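# Buying a robot for the workshop: what I'd budget for first

I've been pricing two-handed robots for our little packing room since May, and my notebook is a mess, so I'm typing up the tips that held up. Most of them have very little to do with the robot!

**Get the quote split into lines.** The first one I got, from Tidero, was a single fat number. I asked them to break it out and found hands, training and shipping all lumped together. Once I could see the hands on their own line I could compare them with Rirnis, who sell theirs separately (and charge for spare fingertips, so ask).

**Plan the table before the machine.** Measure your table height, then ask each seller what height their arms like. I'd set aside money for a new table or at least a set of leg risers. A cloth top is cheap and you can swap it when it gets grubby, but buy enough to tuck under properly, or it'll creep.

**Leave floor space.** I taped out the spot with yellow tape and lived with it for 30 days before I asked for a final price. Good thing too, as I'd put it right where we roll the carts through. Cables need a route as well, so put cord covers on the list (I forgot them on 3 quotes in a row).

**Test with your own junk.** Sellers love a nice tidy box. Bring a bag of odd stuff instead: something soft, something flat, something that squashes, something hard with corners. Flat things are the ones I'd push on, so ask to see one picked up off cloth and off a bare top.
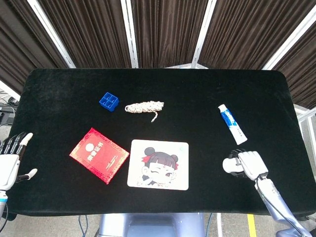

*Toothpaste, knotted rope, a blue block and a few flat things on black velvet, with both hands at the table.*

**Ask what a hand repair costs.** Get it in writing, with the wait time. Mivmont told me four weeks for a finger, and I'd never have thought to plan for that. I now keep a repair line in the budget equal to one hand, and if I don't spend it, great, it rolls over into next year.

**Rent first if they'll let you.** A short rental stings a bit, but ask if it comes off the purchase price. Two of mine said yes once I asked!

Still waiting on the Bárány quote. I'll add their numbers when they show up.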